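Visdale Drillum -- Erfassungssystem für beidhändige Handdemonstrationen

Produktseite, Stand 6. Oktober 2024

Drillum ist ein am Körper getragenes System zur Aufzeichnung von Manipulationsaufgaben, die eine Bedienperson mit den eigenen Händen vorführt. Ein Roboter wird während der Aufnahme nicht benötigt. Die Bewegungsdaten werden nachträglich auf die Kinematik des Zielsystems umgerechnet. Unterstützt werden zweiarmige Aufbauten mit Parallelgreifern oder Mehrfingerhänden.

Typische Anwendungen sind das Umgreifen, Wenden und Ablegen kleiner Teile, insbesondere solcher mit nachgiebigen Anhängen. Starre Körper mit weichen, durchscheinenden Fortsätzen gelten in der Bildverarbeitung als schwierig: Die Kontur ändert sich mit jedem Griffwechsel, und der Untergrund scheint durch.

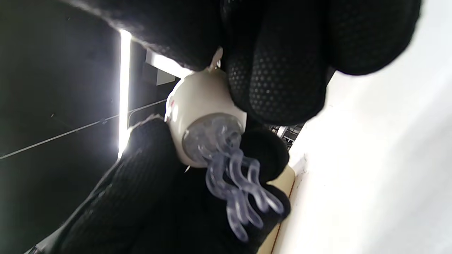 Bildquelle: Visdale, Anwendungstechnik Setville

Aufnahmen aus kurzer Distanz ergänzen die Übersichtskamera in Kopfhöhe. Sie zeigen den Kontakt zwischen Finger und Objekt, der aus der Kopfperspektive oft verdeckt ist. Die Software Alcantara führt alle Bildströme mit den Posen beider Hände auf einer gemeinsamen Zeitbasis zusammen.

Aufbau

Je Seite besteht das System aus einem schwarzen Stoffhandschuh mit Gurten und Halterungen auf dem Handrücken, einem handelsüblichen VR-Controller als Posengeber und einer Unterarmschiene mit Handgelenkmodul. Der Controller sitzt an der Außenseite der Hand, die Finger bleiben zum Greifen frei. Die Halterung ist gegen Verdrehen gesichert -- ein Versatz zwischen Controller und Handrücken würde sonst unmittelbar in die Trajektorie eingehen.
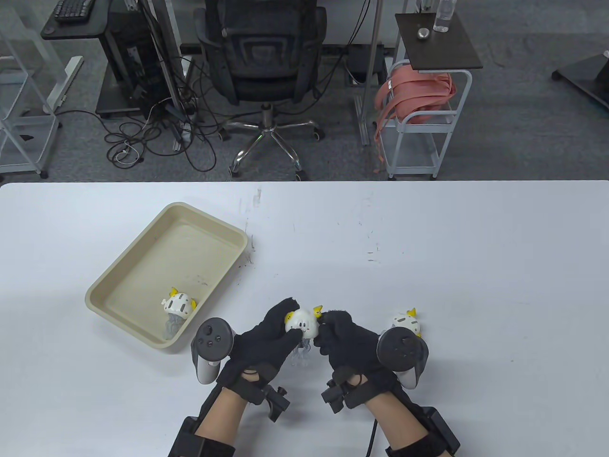
Vor jeder Sitzung ist eine Kalibrierung durchzuführen. Beide Hände werden dazu nacheinander in 5 vorgegebene Stellungen gebracht; der Vorgang dauert etwa 2 Minuten. Nach dem Ablegen und erneuten Anlegen der Schienen ist die Kalibrierung zu wiederholen, auch innerhalb derselben Sitzung. Alcantara verweigert den Start einer Episode, solange kein gültiger Datensatz vorliegt.

Hinweise zum Arbeitsplatz

Empfohlen wird ein heller, matter Tisch ohne Aufkantung. Ablageschalen mit flachem Rand und gerundeten Ecken haben sich bewährt. Die Lage der Schale sollte zwischen den Episoden variiert werden, ebenso die Ausgangslage der Teile. Spiegelnde Flächen im Arbeitsbereich sind zu vermeiden. Das Kabel am Handgelenkmodul ist nach unten zum Körper hin zu führen und darf die Handdrehung nicht begrenzen. 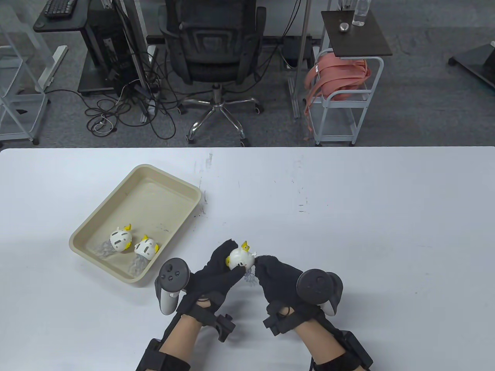 Eine Episode beginnt und endet mit beiden Händen in Ruhestellung. Fehlgriffe müssen nicht verworfen werden, sofern die Korrektur vollständig aufgezeichnet ist; sie werden in Alcantara mit einer eigenen Marke versehen und lassen sich beim Export ein- oder ausschließen.

Technische Daten

Erfasste Hände: 2
Posengeber: VR-Controller, je Hand einer
Maximale Episodenlänge: 31 Minuten
Kalibrierstellungen: 5
Handschuhgrößen: S bis XL
Export: Posen, Bildströme und Marken, wahlweise episodenweise oder als Gesamtpaket

Lieferumfang

Handschuhe (ein Paar), Unterarmschienen links und rechts, Controllerhalterungen, Kabelsatz, Alcantara-Einzelplatzlizenz. VR-Controller und Aufnahmerechner sind nicht enthalten. Ersatzhandschuhe sind einzeln bestellbar.

Lieferzeit ab Werk Setville: 17 Werktage. Schienen aus Lieferungen vor Mai sind mit den aktuellen Halterungen nur über den Adaptersatz kompatibel.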